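# Chapter 4: Why Tables Wobble (and Other Small Mysteries of Wood)

I bought my first proper table at a house clearance in Barnthorpe, carried it home in the back of a borrowed van, and spent the next winter folding bits of cardboard to shove under one leg.
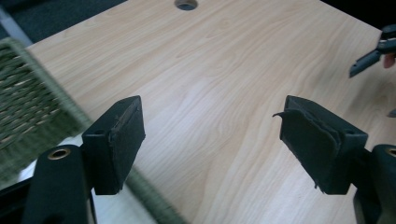
By February I had got through most of a cereal box. Then spring came, the heating went off, and the wobble more or less cured itself! I was delighted, and also a bit annoyed, as I had just ordered a set of screw-in feet.

I tell this story at the start of my evening class every year, and there's always somebody who nods. Doors that stick in wet weather, drawers that glide in one season and jam in the next, a gap in the floorboards that will swallow a coin at Christmas and hardly take a sheet of paper in August – all of these come from the same habit. Wood takes in water from damp air and gives it back to dry air, and it swells and shrinks as it goes.

In Chapter 3 we looked at how a log becomes a board. You'll need two ideas from it, so flick back if they've gone hazy: the direction of the grain, and the difference between a board cut straight through the log and one cut on the quarter.

## Which way does it move?

Along its length, a plank hardly moves at all. Across its width it moves quite a lot, and a plank cut straight through the log usually moves more than one cut on the quarter. So a table top gets wider and narrower through the year while staying almost exactly as long as it was. If the maker has glued that top firmly to a frame underneath, something has to give, and what gives is either the glue, the top or the flatness of the whole thing.

My own table had been mended by someone with plenty of glue and no patience (I have been that person too, several times). The top was stuck fast down both long sides. Every dry spell it tried to shrink, the frame wouldn't let it, and the whole lot twisted just enough to lift one foot off the floor.

> **Words to know**
>
> **Moisture content:** the weight of water in a piece of wood, given as a percentage of the weight of the same wood when fully dry.
>
> **Cupping:** a curve across the width of a board.
>
> **Button:** a small block that holds a top down but lets it slide.

## A sum to warm up with

Suppose a board weighs 120 grams fully dry and 132 grams as you find it. The water in it weighs 12 grams, and 12 divided by 120 gives a moisture content of 10 per cent. It's a perfectly ordinary figure for furniture in a heated room.

Keep that sum handy. We'll use it again in section 4.2, where we weigh offcuts on the kitchen scales, and in section 4.5, where we work out how much room to leave round a drawer front.

## Before you read on

Find a solid wood table, shelf or chopping board at home and measure it across the grain, as carefully as you can. Write the width inside the back cover of your notebook, along with whether the heating is on. You'll measure it again when we get to Chapter 9.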